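Potassium results and transport delay in samples sent to the Illdale laboratory

Student project report, second placement block
Submitted Monday, November 9, 2020

Background

Potassium is one of the most commonly ordered blood tests, and one of the easiest to get wrong before the sample reaches the analyser. When whole blood sits unseparated, potassium moves out of the red cells and the measured value drifts upward. Cold makes this worse. The Illdale laboratory receives samples from its own wards and from two outlying clinics, Pranon and Follon, by a courier run twice a day. Staff at the lab had the impression that more mildly raised results came from the clinics than from the wards. The aim of this project was to check whether the records supported that impression.

Method

I used results already held in the laboratory information system. No extra blood was taken and no patient was contacted. The search covered adult outpatients at the two clinics and returned roughly 2,000 potassium requests. I removed repeat tests on the same person, samples with no collection time recorded, samples flagged as hemolyzed and anyone attending the renal program. This left 483 samples.

Delay was the time from collection to centrifugation. Collection time was taken from the request form, which is filled in by hand at both clinics. Samples were grouped as under two hours, two to four hours, and over four hours. A result above the upper limit of the lab's reference interval was counted as raised. For comparison I took 200 ward samples from the same months, all spun within an hour of collection, and applied the same exclusions.

Results

The median potassium was higher in the over four hours group than in the other two groups. The under two hours group could not be told apart from the ward samples. Raised results were also more frequent in the longest delay group, and most of them came from Follon, where the afternoon pickup is often held until the last patient has been seen.

Of the raised results in the longest delay group, 10 were repeated within a week on a fresh sample. All but one of the repeats were within the reference interval. The remaining patient was taking a medication known to raise potassium.

Limitations

Handwritten collection times tend to be rounded to the nearest quarter hour, so samples near a cut-off may be in the wrong group. The temperature inside the courier boxes was not logged. Excluding hemolyzed samples depended on the analyser's index, and the flag setting was changed partway through the period. Ward patients are also sicker than clinic patients, so they are not an ideal comparison.

Statistics followed the Radulović worksheet supplied with the course, using a rank test for medians. I did not adjust for age or kidney function.

Recommendations

Follon should spin its gel tubes on site before the afternoon pickup. The clinic already has a working centrifuge, and training would take one morning. I would also add a comment to any raised potassium on a sample more than four hours old, suggesting a repeat. The lab has agreed to trial the comment from December.
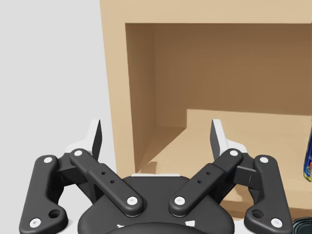
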